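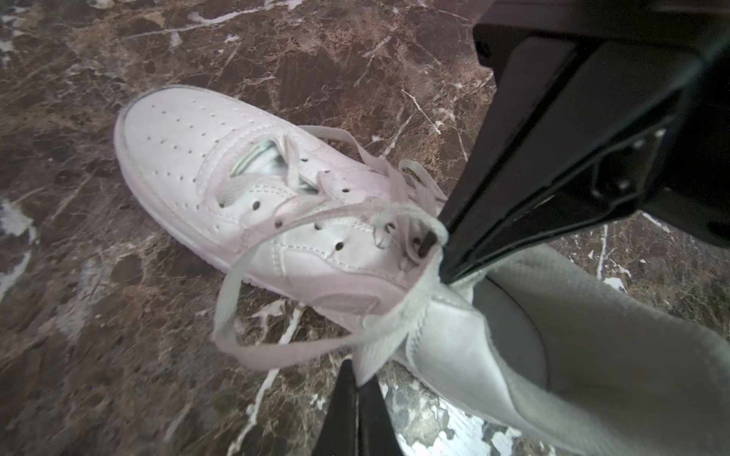
**White leather sneakers – how do you all keep yours decent? (and a marble question)**

**yanling_x** wrote:

Hello everyone! I've been reading this board since January and finally have something to ask. I bought myself a pair of plain white leather low-tops, the kind with the little holes punched over the toe, and I love them more than a grown woman should love a shoe. I wear them to work, I wear them to the market, I wore them to my niece's recital. And of course they are starting to show it. The leather itself wipes up beautifully, but I get that thin gray line right where the rubber meets the upper, and no amount of going at it with a damp cloth seems to shift it.

My second question is about the laces. They're the flat white kind and I've been told to throw them in the wash, but the last time I did that (different shoes, years ago) they came out twisted like old ribbon and never lay flat again. Do you take yours all the way out? Do you just loosen them and clean around them?

And a third thing, sorry, I know I'm going on. Our front hall has a brown polished marble floor, and the bench by the door has a slab of the same stone on top, and that bench is where I do all my shoe cleaning because the light is good. My husband says I'm going to ruin the stone. Am I?

---

**Hodoroaga_V** wrote:

Welcome, Yanling! You've come to the right place, we can talk about this for days.

For the gray line: an old soft toothbrush, warm water, one drop of dish soap. Only one drop. Go along the seam with the brush held nearly flat so you're working on the rubber and only kissing the leather. Wipe as you go with a dry cloth, or else the dirty water just settles back down in the groove and you've moved your line a hair to the left. Most people quit too early on this. Give it two passes, let it dry overnight, and look again in the morning before you decide it didn't work.

Laces all the way out, every time. I know it's a nuisance to thread them back. The tongue underneath gets grubby in stripes, and you'll never see it until the day you change your laces and there it is, a zebra.

---

**nadege.l** wrote:

I'm going to disagree with Virgil a little, with love. I don't take laces out every time and my shoes look fine! For a weekly wipe I untie them and pull everything slack so the strands hang loose, then I lift them out of the way with one hand and get the cloth under. Five minutes and done. If I had to re-lace two shoes every Sunday I would simply stop cleaning them, and then where would we be.

Full removal is for the big seasonal clean. When I do that, the flat laces go in a bowl with warm water and a spoonful of oxygen bleach powder for an hour. Then I rinse, squeeze them in a towel (don't wring!), and pull them between two fingers from one end to the other while they're damp. Hang them over a door handle. Mine dry perfectly flat, or flat enough that I've never thought about it again.

---

**Hodoroaga_V** wrote:

Flat enough for YOU, Nadège. I have seen your laces. (She's right about pulling them through the fingers, though. I'd add a quick press under a tea towel with a warm iron if they're cotton. Check first, the synthetic ones melt and you'll be sorry.)

---

**grigore_c** wrote:

Good morning from a man who owns far too many white shoes. A few thoughts in no order.

The little holes on the toe. Please do not put cream or white polish over them with a sponge. I did this to a pair of Trumolo low-tops, my favorites at the time, and every hole filled up with a tiny white plug. I spent an evening with a wooden toothpick and a glass of wine picking them out one by one, and I am not exaggerating when I say my wife took the children to her mother's. If you use a cream, use a cloth wrapped tightly over one finger, hardly anything on it, and stay light over that part.

Creases across the toe are normal with real leather. I see people on here getting upset over them. Put in a shoe tree when you take the shoe off, or balled-up paper if you don't have one, and they'll soften. They won't vanish. I like them, personally.

As for the marble, your husband has a point, I'm afraid. Plain water and a bit of dish soap won't hurt if you wipe it up. But anything with vinegar or lemon in it will dull a polished stone, and you won't be able to rub that out again. A lot of the home recipes for white soles use vinegar and baking soda. Put a towel down first.

---

**yanling_x** wrote:

Oh no. I have used the vinegar and baking soda. Not on the bench, thank goodness, it was at the kitchen sink. Towel it is from now on. I haven't told my husband he was right and would ask you all to keep it in the family.

Does anyone have thoughts on the inside? The lining around the heel is a light gray fabric with some padding, very soft, and it's picked up a bit of color from my dark socks.

---

**chengen_chiang** wrote:

Hi Yanling, I can help with that one, I think. I worked for a summer at a repair counter in Itville when I was a student and padded heels were most of my life. Foam upholstery cleaner works nicely, the spray kind that goes on as a dry foam. Spray it on the cloth and then dab the lining, don't spray into the shoe. The padding behind that fabric holds water like you wouldn't believe, and if you soak it, it takes days to dry and starts to smell like a gym bag.

Dab, leave it a few minutes, dab again with a clean damp cloth, then stand the shoes somewhere airy with the tongue pulled well forward. Keep them away from the radiator – heat is what makes white leather go yellow and stiff, and it isn't kind to the glue in the sole.

Sock dye may need a couple of rounds. It also helps to buy lighter socks, but I know nobody comes to a forum to be told that.

---

**nadege.l** wrote:

Cheng-en, does the foam leave a ring? I tried something similar from Van Loon on the insole of my walking shoes and got a tide mark all the way round.

---

**chengen_chiang** wrote:

It can if you only do the stained spot. Do the whole collar, from one side right around to the other, and feather it out toward the inside. Same idea with an insole. If it lifts out, take it out and do the entire thing, then dry it flat.

---

**grigore_c** wrote:

One more and then I'll leave you in peace. Once they're clean, put a protector spray on, outdoors, and do it again after every serious cleaning. I use the Veltel one but I don't think it matters much. Laces out for that as well, or you get shadows on the tongue. Virgil will be pleased to hear me say it.

---

**Hodoroaga_V** wrote:

Virgil is very pleased. Although I'll disagree on the spray! I've used it and I've skipped it, on the same model, and I couldn't tell you which pair was which by the end of the summer. A good wipe when you come in the door did far more for mine. Save your money and buy a second set of laces, so there's always a clean pair waiting in the drawer while the other one soaks.

---

**yanling_x** wrote:

A second set of laces! Why did I never think of that. It's ordered.

I did the toothbrush and the one drop of soap last night, two passes, towel on the bench, and looked again this morning over my coffee. The left shoe is clean all the way round. The right one still has a bit of gray near the outside of the toe, so that one gets a third go after supper. I went Nadège's way with the laces and left them in for now, sorry Virgil – they'll come out when the new ones get here.

Does it matter which side of a flat lace faces up when I thread them again? One side of mine seems a little shinier than the other.

---

**nadege.l** wrote:

Shiny side out! And start from the bottom with both ends pulled even, or you'll be doing it twice.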